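4.2 Data Collection for Two-Arm Handling

All demonstrations used in this section were recorded on the Casholm cell, a closed tabletop station with two arms mounted side by side along the near edge. Each arm carries a parallel gripper and a wrist module. The operator guides both arms at the same time, and joint positions and gripper openings are logged together for the full length of each episode. The working surface is kept plain so that the policy cannot rely on marks on the table to locate the part.

The task studied here requires both arms to act on one small item near the center of the table. We refer to the period in which both grippers are close to the item as the shared phase. Earlier work on the Gratura controller treated this period as two separate single-arm motions joined by a fixed delay. We found this treatment too rigid for small parts, where a slight movement of one gripper changes the pose that the other must reach. Figure 3 shows the arms in the shared phase.
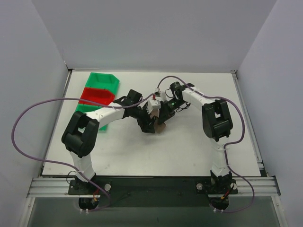 Figure 3. The two arms meeting at a small brown object near the center of the table. Bins are at the far left.

The complete set contains 3732 episodes, collected by 9 operators. Episodes were removed before training if either arm reached a joint limit or if the operator ended the recording early. Of the episodes that remained, 40 were set aside for checking and were not seen by the policy at any stage. Hsin-yi Tam marked the start and end of the shared phase in the held-out episodes by hand, using the gripper opening signals together with the video.

We compared two versions of the policy. The first, Fung, predicts the next motion of each arm from that arm's own state and the overhead view. The second, Statudgate, adds the wrist pose of the opposite arm as an input and is otherwise identical. Both were trained on the same episodes with the same settings.

The largest difference appeared in the shared phase. In the held-out episodes, Fung placed the grippers in conflicting poses in 22 cases, most often when the item had turned slightly after first contact. Statudgate reduced these conflicts but moved more slowly during the approach, and it sometimes paused with one gripper waiting for the other. The effect of this pause on total task time is examined in Section 4.3.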